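Fallau Fittings Gallery: Chrome Tees
Compiled by Uldis Rebane
Last revised 23/09/2021

Introduction

The Fallau gallery is a visual index of small plumbing fittings kept in the Tindano parts store. Entries are sorted by shape first (elbows, tees, couplings, reducers), then by finish, then by end type. This page deals with chrome tees. Elbows were moved to their own page in July, and the old combined page has been withdrawn.

The index is for matching a part in the hand to a bin on the shelf. It does not replace the size chart. A tee that looks right can still be one size off, and chrome makes this worse: a bright rim reads wider than it is. Check the thread with a gauge before you draw a replacement.

How the entries are written

Each entry names the ends of the fitting in the order seen, going clockwise from the left. "Socket" means an open end that receives another part. "Male" means the thread is on the outside. An end that cannot be judged from the picture is listed by shape only, and its type is left to the bin label.

Thread standard, wall thickness and base metal are not given here. They are on the bin label and in the parts book. Please do not work them out from color; polished chrome picks up whatever is near it.

Bins 200 to 238 hold the chrome tees. Bin numbers do not follow size. They follow the order in which the stock was taken over from Peixoto, and renumbering has been put off until the Girason shelving is in place. Plain tees with no chrome finish start at bin 600.

Handling

Chrome fittings are stored in paper sleeves, one to a sleeve. Put the sleeve back on after checking a part. Do not run a wrench directly on the body -- use a strap, or jaws with a soft lining. Scratched parts go in the seconds tray and are not returned to the bin, even where the thread is good.

Threaded ends should be wiped before gauging. Old sealing tape in the root of the thread will give a false reading. If a gauge binds after the first turn, back it off and clean the thread again before trying the next size.

Gallery

Chrome tee, mixed ends, laid on its side on the gray surface marked out with blue painter's tape.
Left: wide round socket with a thick rim. Right: short rounded end. Bottom: narrower male stub, fine thread. Flats on the center body.
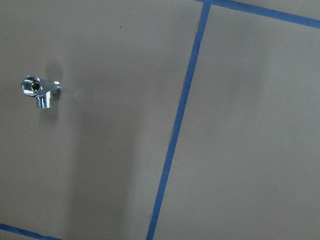
Corrections and requests

Send corrections to the parts store with the page name and the bin number. If a fitting in a bin does not match its entry, leave it where it is and report it; the mismatch may be in the label.

Requests for new entries are handled in the order received. Reducing tees are next, followed by compression tees. Larger sizes are held at the yard and will get a separate page, with bin numbers starting at 1,000.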